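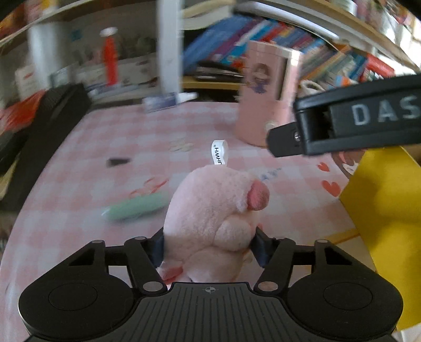 Philippa Wray
Research Associate, Household Surfaces Project, Indari

4.2 Mixed surfaces and the placing of soft toys

Figure 3. Table with checked cloth, coded as a mixed surface (Bataria set). Plush pig in front; printed sheet and pink cylindrical container to its right; shelving at the back.

The surfaces in the Bataria set were coded under three headings: cleared, single-use and mixed. A surface was coded as mixed when it held objects from at least three of the storage groups in Section 3 and no one group took up more than half of the usable area. Of the 265 surfaces coded, 31 met both conditions. Most were tables standing within 60 cm of open shelving, and this distance was used as the cut-off in the later analysis.

The table in Figure 3 is typical of the group. Paper goods and packaging share one table, with a soft toy held in front of it, and a wooden bookshelf with a row of books across the top runs behind them. The white box with red lettering was entered under packaging and the yellow board under stationery. Objects whose use could not be settled by both coders, such as the mint-green cylindrical object and the two pale discs, were entered as "small, unassigned". They were kept in the totals but left out of the comparison of storage groups.

Soft toys caused more disagreement than any other group. The first version of the Kodix list placed them with bedding, on the grounds that both are fabric and both yield when stacked. In practice the coders tended to treat them as display items, in particular when the toy was small enough to stand on a shelf in front of books. The list was revised on 27th September and soft toys were given a code of their own. Surfaces coded before that date were coded again in October.

Two further rules were added at the same revision. First, a fabric tag is part of the toy and is not entered as a label, even where it carries printing, as with the white tag lettered "JMHW" in Figure 3. Second, a patterned cloth is recorded as a covering and its pattern noted. Checked cloths made small flat objects harder to pick out, and agreement between coders on the "small, unassigned" group was lower for these than for plain ones. Marks on a cloth are noted but are not entered as objects. The blue and orange-red marks in Figure 3 were handled in this way.

Containers were entered once, by outer form, with no attempt to record what was inside. The pink cylindrical container and the white plastic bag therefore count as one entry each. This understates the number of things kept on mixed surfaces, and the totals in Table 4 should be read as lower limits. The Lui scheme, which estimates contents from container volume, was tried on a small part of the set and dropped when the two coders' estimates differed too widely to be pooled.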